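Sorting toy animals into bins when no two of them match

Posted by Cristóvão Tavares in Kids' Rooms and Play Spaces
Jun 18, 2021
355 views

Okay, I need help from people who are better at putting things away than I am. We've got a big mixed pile of plastic animals. Farm, zoo, dinosaurs, a few sea creatures, plus the odd cow from a yard sale that's twice the size of all the other cows. My sister-in-law gave us her boys' whole collection in December and it got added to ours, and now it's one giant tub that my daughter tips out on the floor every single afternoon because the one she wants is always at the bottom.

I'd like to move to smaller bins on the low shelf, something she can carry to the table by herself (she's four). What I can't work out is how to divide them up. By where they live? By size? She does not care about habitats. She puts the horse with the tiger and tells me they're cousins.
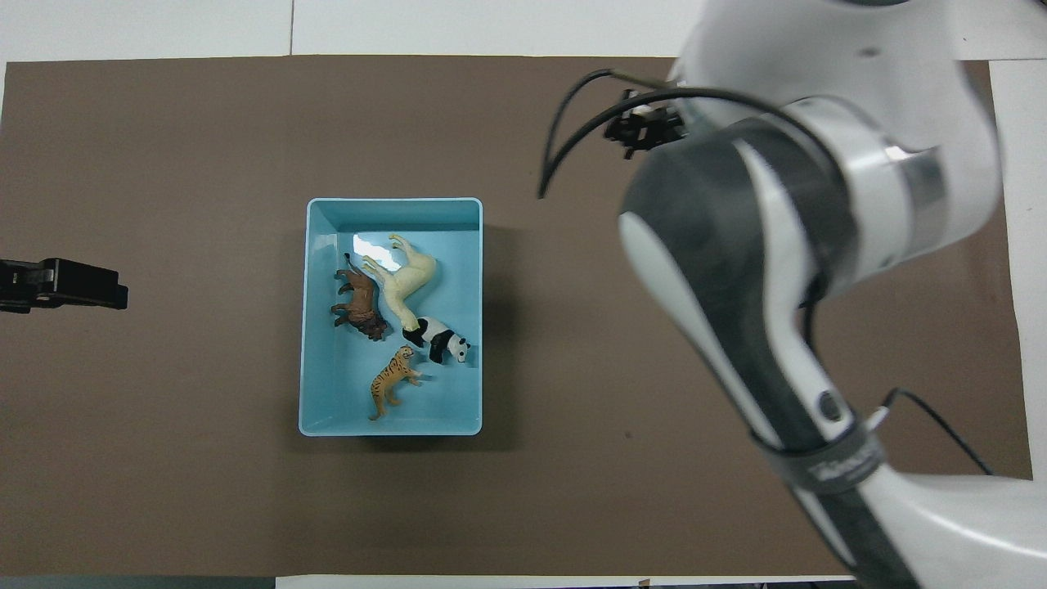
My other worry is how many to put in each one. I don't want to end up with a bunch of bins that are just smaller versions of the tub. Four in a light blue bin looks right to me, the horse and lion and panda and tiger, and you can still tell who's who even with the panda partly tucked under the horse. But if I do four to a bin for the whole pile I'm going to need a wall of bins, and we rent, and the shelf is already the only thing in that corner that isn't a door.

So do I put most of them away in the closet and swap them? Do I label the bins? She can't read but she knows some letters. And what does everyone put under them on the table, because ours gets scratched up by hooves, I swear. I was looking at the Dukska shelf inserts but they seem deep, and I've also got a drawer unit from Navent with the one drawer that sticks. Open to anything that doesn't involve a drill.

Oh, and cleaning! Some of the hand-me-downs are kind of sticky. Is dish soap fine on the painted ones?

—

Emlyn Edwards

Four is a great number for that age, I'd stick with it and not feel bad about the closet. We did the swap thing with both of mine. I keep three bins out and everything else goes up high in a zip bag, and when they start ignoring a bin I trade what's in it. No schedule. If you put it on a schedule you'll forget and then feel guilty about plastic cows.

On how to divide them, let her do it. I know that sounds like a cop-out, but I spent an entire evening sorting ours into farm, forest, savanna and ocean and it lasted until breakfast. What stuck was "the ones that go together," according to my son, and his groups made no sense to me at all, but he could put them away himself because he knew who belonged with who. If yours says the horse and the tiger are cousins, then that's the cousin bin.

Get bins that are wider than they are tall. Open top, no lid. Lids are where cleanup goes to die in our house. You want her to be able to look down and see every animal without moving one. If they're stacked on top of each other you've got the tub problem again, only in miniature. Light colors help too. We had dark green ones first and the crocodile vanished in there for weeks!

For the table, we lay down a big plain mat, whatever size covers most of the tabletop, and all the animal stuff happens on it. Brown, gray, it doesn't matter much, as long as it isn't printed with roads or ponds or anything. Mine argued about the pond constantly.

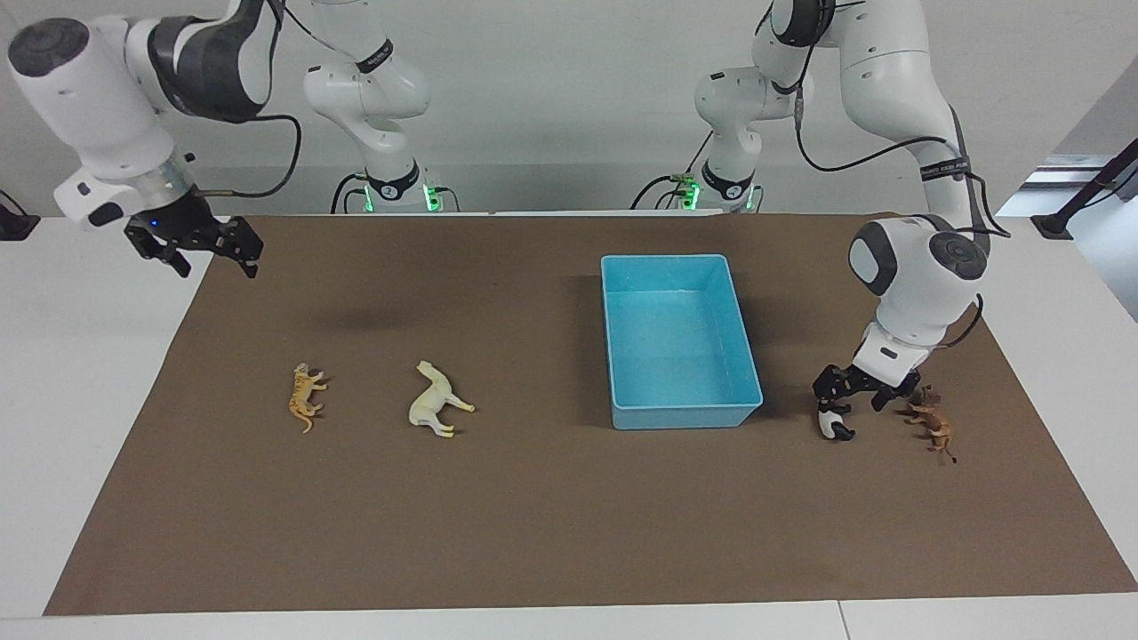 The way we do cleanup is the bin goes on the mat with them, right in the middle of things, and the animals go back in one at a time. Not a handful, not a big sweep with the arm. I started that because ours were getting chipped ears from being dumped, and it also slows everybody down before lunch, so I kept it. When she's four you can say the name of each one as it goes in and she'll probably start doing it herself. Then the full bin goes back to the shelf before the next one comes down. That last bit is the only rule I'm strict about, and I'd say we manage it most days, less in summer.

Labels: skip words, do a picture. Tape a photo of the group on the front. If the groups change, change the photo.

Dish soap is fine. Lukewarm water, soft toothbrush for the manes and the feet, and don't leave them soaking, the ones with a little hole in the belly fill up and then dribble on your shelf for two days. Ask me how I know. Dry them standing up on a towel.

I wouldn't buy the deep inserts. Can't speak for the Navent drawers, but anything that sticks is going to get yanked, and then you've got animals all over the floor anyway.

—

Cadwaladr

just get rid of half of them. we had almost 1000 little toys when we moved and kept 7 animals and the kids didn't notice

—

Cristóvão Tavares

Ha, I can't get rid of them, my sister-in-law visits. But thank you both. Emlyn, I asked her to make groups this morning and got one with all the babies and one that is apparently "animals who are tired." Going to try three bins out on the shelf and put the rest in the closet tonight. The big cow doesn't fit in any of the bins I have so she's living on the windowsill for now.

Does the toothbrush take the paint off the stripes at all? A couple of the old ones are already pretty worn.

—

Emlyn Edwards

Not on ours, but go easy on anything that's already flaking. I'd just wipe those with a damp cloth.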